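March, late, tea gone cold

Big day! We finally have a written rule sheet for the bottle shelf, and I could not be happier about it. Leonie and Torben argued over the wording until lunch and came out with 21 lines on a single page -- short enough that people will read it.

My favorite is line 5: before any reach, the operator says out loud which bottle is the target, and a second person repeats it back. So-ying got that one in. Line 8 is the one I fought for, no hands past the door while the arm is powered, not even to straighten a label. Lutz wanted exceptions. No exceptions!

We also agreed to log every stop with its cause, even the silly ones. I wrote up 22 from last month and already see a pattern in the slow approaches.
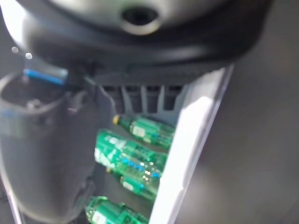

Green bottles on their sides, seen from the wrist.

Tomorrow Trinidad reads the sheet cold and marks whatever confuses her. I still want a better word than "near" in line 12.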